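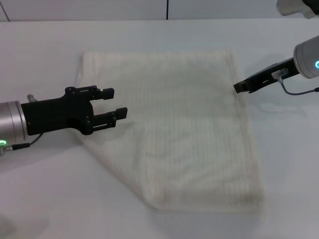
Severino Goicoechea wrote back that a towel is folded or it isn't, and he didn't see why anyone needed a data card for it. I have some sympathy. Still, the labels have to mean something, so these are the ones used in Grullska.

Contents
3,170 entries, one towel per entry, 199 of them held back for checking. Hand towels and tea towels only.

Labels
flat - all four corners out, wrinkles allowed
corner - one corner turned under or over
half, third - by the number of layers
heap - anything else

Known problems
"Flat" is too generous. Ximena Gallardo relabeled 1,000 entries in August and moved a good many from flat to corner. I moved a few back. We still disagree about ribbed cloth, where a crease and a rib can look much the same.

"Third" assumes people fold towels in thirds. I'm not convinced they do outside of hotels.

Don't use this to claim anything about neatness. Fitted sheets were requested twice and are not planned.

Corrections
Send the entry number and the label you would give it.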